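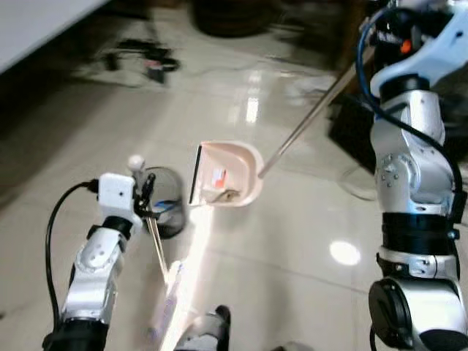 Tromilley, October

Long-Handled Dustpan and Broom Set — Katari

If you have a tiled floor that catches the sun, you'll know how every last scrap shows up on it by mid-morning, and this is the set we reach for in our own shop. The dustpan is pale pink plastic with a black lip along its flat front edge, and it sits at the end of a long metal pole, so there's very little stooping. The broom comes in pale lavender and white, a soft pairing that we're rather fond of and that looks quite at home next to a small mesh wastebasket.

It copes nicely with bits of paper, crumbs and the usual odds and ends from under the table. Rinse the pan in warm soapy water now and then, and hang both pieces up by the handle — bristles do go out of shape if they're left standing on them.

Item no. 388. Sold as a set of 2 pieces. Nearly 200 in stock at our Skutenel warehouse, with spare broom heads listed separately.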